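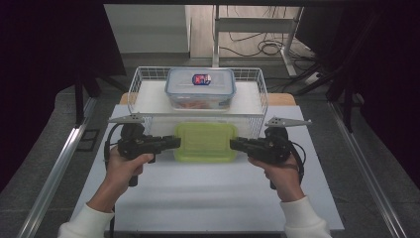 ### 3.2 Storing lidded containers

Lids were kept apart from their containers in 70 of the 785 kitchens we surveyed. In these homes, people took longer to put dishes away, and they often settled for a lid of the wrong size.

Figure 3. A lime-green lid lying in front of a white wire basket, with a closed container inside the basket.

Open baskets did better than deep drawers – the contents can be seen from the side. Ruddock's Korkasholm interviews point the same way, although only six households there used baskets daily.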